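Solberg open day: notes from the manipulation demo

kettlebit
Posted November 28, 2020

Went to the Solberg open day this morning. Three stations were running. Two were palletizing cells, nothing new if you have seen one before. The third was the Basero two-finger gripper working on soft and awkward items at an ordinary pine table under colored lighting. The pink and red light is deliberate. They change it between runs so the vision model does not settle on one white balance.

I spent most of my time at the third station. Straps and handles are what I care about, as our returns line is full of them and suction does nothing for us.

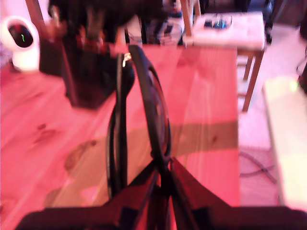
Approach speed was higher than I expected for deformable items. The operator said the policy was trained on more than 2000 episodes and that loops were added late. Jivex does the control software, Datumia handles the logging and labeling. No cycle times on the handout. I asked and was told December.

flatwasher
Reply to kettlebit

Was it autonomous or was someone driving it? The handout I picked up does not say.

kettlebit

Both. Teleoperated in the first session, policy in the second. They announced the switch, but only once, and the room was loud.

m_torque

I was at the second session and I disagree on speed. I put a stopwatch on it and got 310 seconds for one full table. A person clears that in a fraction of the time. For a returns line that number ends the conversation.

kettlebit

Did your 310 include the resets? The operator stopped to rearrange items at least once while I was there.

m_torque

It included everything. Resets are part of the job until someone automates them.

gantry_left

Stopwatch figures from a demo are not worth much in either direction. What I would want is grasp success per item class, with the failures listed. A strap lying flat on wood and a strap standing up in a loop are different problems. The second gives the fingers something to close on.

flatwasher

Agreed on item classes. On lighting I am not convinced. Our warehouse has one kind of fixture and it stays on. I would take 2000 episodes under our own lights over the same number under party colors.

gantry_left

Until a tube fails or somebody opens the dock door. We lost most of a shift to low sun last winter.

kettlebit

I have written to Solberg for the per-class results. Will post them if they send any.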